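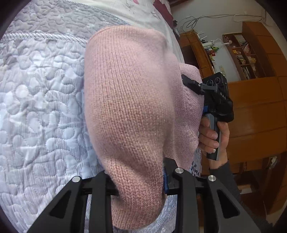

Minutes / Workshop Group / May

Flutier folding build, Sunday session
Start 9 a.m. Povilas Strazds taking notes.

1. Last month's minutes
Accepted with one correction. The minutes said the folding arm "works on towels." Changed to "has folded a towel." Povilas asked for the change and wants it kept that way until we see it done on a towel it hasn't met before.

2. Hand grippers and knitwear
Discussion of the two-handed method, one gripper per hand, on the pink knit. The argument for it is that if a person can fold a sweater with nothing but the jaws, the arm should be able to copy the moves. Povilas doesn't buy the second half. A person feels the knit bunch up through the handle and eases off without thinking. Our arm has no such feeling and the motor we bought for it is either on or off.

There was also a complaint that a sweater is a bad place to start. Knit bulges when pinched and won't lie flat, and a quilted bedspread under it gives the jaws plenty of stitching to snag on. The other view was that people fold laundry on beds, so a machine that needs a bare table is no use to anyone. No agreement. Both surfaces stay on the list.

Screws on the finger plates to be checked before each session. Whoever tightened them last time used thread glue and did not write it down. Please write it down.

3. Nerby controller board
Still resets when both jaws close together. The claim that a new power supply will fix it was also made about the last power supply. Agreed to measure the voltage at the board before buying anything. If it holds steady, the fault is in our code and we should stop shopping.

4. Success rate
A figure of 17 good folds out of 50 was put forward for the arm. Povilas asked what counted as good. The answer was "mostly square." Figure not accepted. New rule: sleeves inside, no edge hanging out, and the person judging can't be the person who wrote the code. Old results stay in the notebook but are not to be quoted to visitors.

5. Rahimi shelf brackets
Printed set cracked again. Going back to metal.

6. Prernmont open day
We have been asked to bring the arm. Vote was close and went in favor. Povilas voted against and wants it noted that a demo with one rehearsed towel proves very little. Display card to say "in development" in letters people can read. Talk limited to 30 minutes including questions.

7. To do
Voltage test: before next session.
Fold rules: written up and taped inside the tool cabinet.
Jaw pads: try the softer rubber on knits, one pair only.
Povilas to bring a sweater he doesn't mind losing.

Next meeting same time, same place. Bring your own coffee, the machine is still broken and that one isn't our project.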